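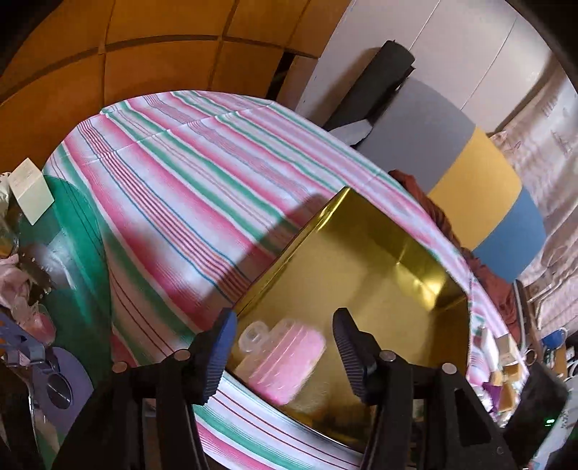
La mesa vestida es el programa que el Centro Cultural Fustthorpe dedica cada otoño a los textiles domésticos y a los pequeños recipientes que los acompañan: manteles, tapetes, cajas, estuches y bandejas de uso diario. La presente edición se ocupa de la relación entre el tejido y el objeto que se apoya en él. Un mantel blanco con listas rosas, rojas, verdes y azules, colocado sobre una mesa de borde redondeado, cambia de aspecto en cuanto recibe una caja cuadrada y abierta, forrada de lámina metálica dorada, cuyas paredes devuelven el dibujo de las rayas. En el interior de la caja, una pieza cilíndrica rosa de superficie acanalada, con una pequeña tapa transparente en el extremo, repite uno de los colores del paño.

Fustthorpe, galería de la edición de octubre
Mesa con mantel de listas y caja dorada. Al fondo, paneles de madera de tono anaranjado y armario blanco; a la derecha, cortina beige estampada.

Sobre el mantel
Las listas de distinto ancho obligan a decidir en qué dirección se extiende la tela. En una mesa rectangular suelen seguir el lado largo. En una mesa redonda no existe esa referencia, y el Centro recomienda orientarlas hacia el asiento principal o hacia la entrada de la estancia. La caída debe comprobarse en todo el contorno antes de colocar pieza alguna.

Sobre la caja
Los forros metálicos se marcan con facilidad. Para su limpieza se emplea un paño seco y suave, sin productos abrasivos, desde el centro de cada pared hacia las esquinas. Las cajas abiertas se guardan boca abajo sobre papel de seda y nunca encajadas unas dentro de otras.

Sobre el color
Un paño de color tierra, como el marrón rojizo que cae sobre el borde de la mesa, puede acompañar a un mantel de listas vivas sin competir con él. Los talleres de la sede de Ulstead dedican una sesión completa a estas combinaciones.

El fondo de textiles y recipientes
El fondo de préstamo del Centro reúne 141 piezas, procedentes en su mayor parte del legado Dobson, y se encuentra a disposición de asociaciones, centros de enseñanza y particulares inscritos. El catálogo puede consultarse en la sala de lectura. Las solicitudes se presentan por escrito, con indicación de la pieza, el uso previsto y el lugar de exposición. El plazo ordinario de préstamo es de 14 días, prorrogable una sola vez si no consta otra petición. Los textiles deben devolverse sin lavar ni planchar, dado que el Centro realiza ambas operaciones con sus propios medios.

Sesiones y horarios
Las sesiones prácticas se celebran los miércoles a las 10 en la sede de Ulstead, aula Sindeck, segunda planta. La asistencia es gratuita previa inscripción. Cada participante podrá aportar un mantel propio y un recipiente de tamaño reducido; no se admiten piezas de vidrio fino ni objetos con bordes cortantes. La coordinación del programa corresponde a Dennis Yeoman, responsable del área de artes domésticas.

Uso de la galería
La reproducción de los contenidos de esta página con fines educativos está autorizada siempre que se cite al Centro Cultural Fustthorpe. Para cualquier otro uso deberá solicitarse permiso a la secretaría, extensión 819, o en el mostrador de información de la sede de Ulstead.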